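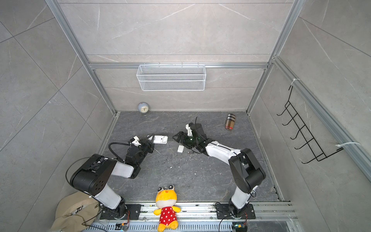
Gray nook gets its basket and hooks, and Premska's small-space fans are thrilled

Home News Around Town Homes Events Archive Contact

Search this site Enter keyword Go

Last updated February 2, 2024

The little gray nook at the Relura home workshop on Brundaveck Street finally has somewhere to put things! A white wire-mesh basket now hangs from the bar across the back wall and a black wire hook rack has gone up on the right, and people in Premska who have been following the small-space project since the fall are very happy to see it.

For anyone just catching up, the idea is simple and (we think) pretty wonderful. Relura asked residents to write in about the corner of their home that gives them the most trouble. The workshop got 390 replies, and most of them were about the same kind of place: a tight spot near a door or a bed where clocks, remotes, glasses cases, keys and chargers pile up. So the workshop set out to see how much order you can bring to a spot like that without drilling into the walls.

"I read every single letter and I kept saying, that's my house, that's my house too," said Melina Manolakis, the project's organizer. "My nightstand has been a disaster for years. I was the first person who wanted this to go well."

The walls are the part visitors talk about most. They have light gray panels with thin pale veins, like marble, and the floor is a darker gray in a similar pattern. It is a handsome combination and it makes small things easy to spot, crumbs included. The floor does show every speck, and a dark pattern like this one probably calls for a handheld brush kept close by. Manolakis said a few letter writers with dark floors had warned her about that ahead of time, and they were right.

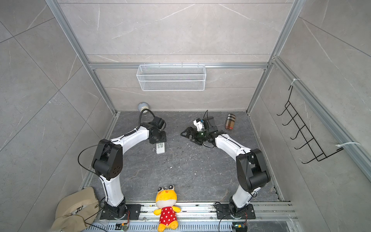 Getting the hanging storage right took longer than the walls did. Csaba Virág, who drew up the layout, wanted everything supported by the aluminum rails so that renters could copy it at home with a freestanding frame. The basket was easy, with small hooks along its top edge that clip over the bar. The rack was harder. It follows a slanted rail, and Virág tried three ways of fastening it before going with plain white cable ties.

"They cost next to nothing and you can snip them off and start over," he said. "I had a fancier plan with brackets. I spent a whole evening on the brackets! Then I used ties and it was done before my tea was ready."

The sample belongings came from the letters too. The small round alarm clock went in after so many people mentioned hunting for theirs in the morning, and the beige, black and red check-patterned case represents all those pretty containers that we love but never know where to stand. The remote control was Esmaeil Arabzadeh's suggestion. He wrote in with a full page about losing his between the couch and the wall, and he was delighted to hear that it had made the list.

The workshop's starting advice is to sort by how often you reach for a thing. Something you pick up every day belongs in the basket or out in front where your hand naturally goes. Anything with a loop or a strap goes on the hooks. Tall narrow items can stand along the back, and the clock should face the way you sleep or sit. A basket with open mesh sides is a favorite here, as you can see what is at the bottom without tipping it all out on the bed.

Not everyone agrees on the basket! Rafail Politis, who teaches the workshop's evening sessions, would like it lower. He thinks a basket hung high turns into a place where things are forgotten, and he has asked for a second one near the floor. Manolakis prefers it high and clear of the clutter. They have agreed to leave it where it is through February and ask visitors which they like better.

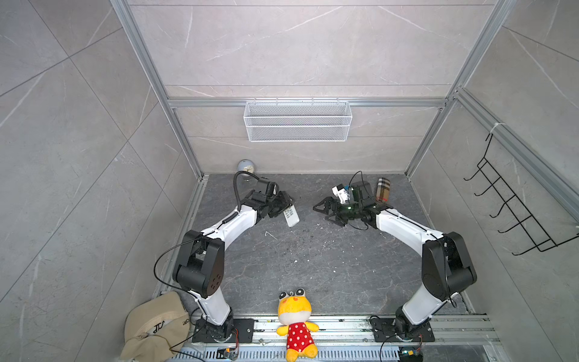

Remotes got the most discussion at the planning meeting. One camp wants them in the basket, and another wants a short stand at the back with the buttons facing out. Arabzadeh has gone for a third way at home and hangs his from a hook in a little cloth pouch his sister sewed. He brought the pouch along and it was passed around the table twice. A pattern for it will be in the handout, with measurements for long and short remotes.

The handout itself is coming along nicely. Iason Antoniadis is doing the drawings, and Rizvi, the print shop on the square, is running off 2,000 copies. It folds down to pocket size and has a blank grid on the back for sketching your own corner. Antoniadis asks that people measure the depth of the spot as well as the width, something he forgot in his own hallway with sad results for a shoe shelf.

Copies will be at the workshop desk and the Premska library later in February. Letters about troublesome corners are still welcome, and sketches are even better. Drop them in the box by the workshop door or mail them to Relura, 929 Brundaveck Street, Premska.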